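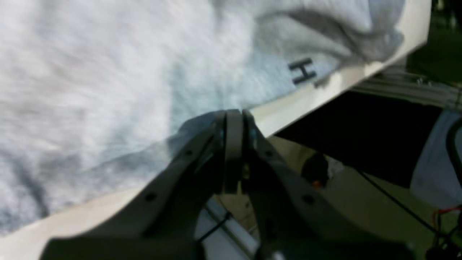
The winter clothing exchange operated by the Vostutura Residents' Association will reopen in its new rooms on Hubmann Street on 20/01/2026. The exchange had been closed for renovation since August, and members who held donations at home during that period are thanked for their patience. Clothing for adults and children will be accepted from the first day, along with bed linen, blankets and towels. Printed lettering on an item is no obstacle. Members have asked in the past whether school or club clothing may be given, and the answer remains yes: a soft gray piece with a dark navy "H" on it, such as the one shown, is as welcome as a plain one. The only exceptions are uniforms currently issued by an employer, which must be returned to that employer.

The exchange was founded to allow households to pass on clothing that still has years of use in it. During the last full season, 376 households took part, and nearly 400 bags were received at the old premises in the Nurby building. That space was never intended for storage on such a scale. Bags had to be kept in the corridor during busy weeks, and the fire inspection last spring required the association either to limit the intake or to find larger rooms. The Board chose the second course. The lease on Hubmann Street was signed by Hermine Thaler on behalf of the association and runs for three years.

The new rooms are on the ground floor and have a step-free entrance from the courtyard. There is a separate door for deliveries, so members dropping off bags will no longer have to pass those who are choosing items. Parking in the courtyard is limited to 9 minutes for unloading. Longer stays should be arranged in the public lot behind the pharmacy.
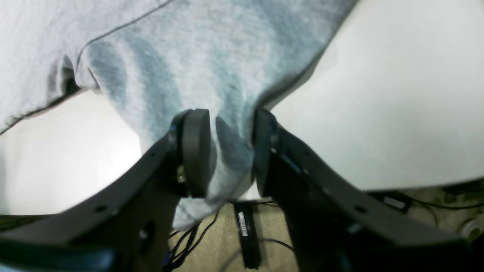 Soft gray fabric with a heathered surface.

Preparing items for donation

All donations should be washed and completely dry when they are handed in. Damp clothing spoils quickly in a closed bag, and in previous seasons a small number of bags had to be discarded whole for this reason. Please use an unscented detergent where possible, as several members have allergies. Pockets should be emptied. Zippers and buttons should be closed. Missing buttons are acceptable, provided the donor attaches a note to the item, and the repair table will attend to them on the first Saturday of each month.

Sweaters and sweatshirts should be folded and not rolled. Pairs of socks and gloves should be fastened together with a safety pin or a piece of string. Bed linen is best given as a set, with the size written on a slip of paper placed on top. Shoes are still not accepted, although the Board will return to this question once the new shelving has been in use for a full season.

Items with holes, heavy stains or worn-through elbows should go to the municipal textile container. The association does not have an arrangement for disposing of unusable textiles and must pay for their removal.

How the exchange works

Every participating household may take up to 3 bags of clothing per visit, whether or not it has donated. No record is kept of who takes what. Coats and snow suits are counted separately – one per person in the household – until supplies have been replenished. Members who are looking for a particular size may leave a request card at the desk, and cards will be kept until the end of the season.

Fitting rooms were among the most frequent requests in the member survey, and two have now been installed. The curtains were sewn by Shadi Zoubi and the mirrors were donated by Tudus, the furniture shop on the market square. The association is grateful to both.

Supervision and contact

Leopold Marti will continue as coordinator of the exchange. Valentin Bachmann has taken over the scheduling of desk shifts from Jonas Ortner, who held that duty for many years and remains a member of the Board. Members who wish to take a shift are asked to contact Mr. Bachmann in writing and to state which mornings or evenings they are available. New helpers will be paired with an experienced colleague for their first two shifts.

Donations must not be left outside the building when the exchange is closed. Opening hours are posted at the courtyard entrance and on the notice board in the Nurby building.

Association > Newsletter > Winter clothing exchange

Contact the office | © Vostutura Residents' Association | Back to top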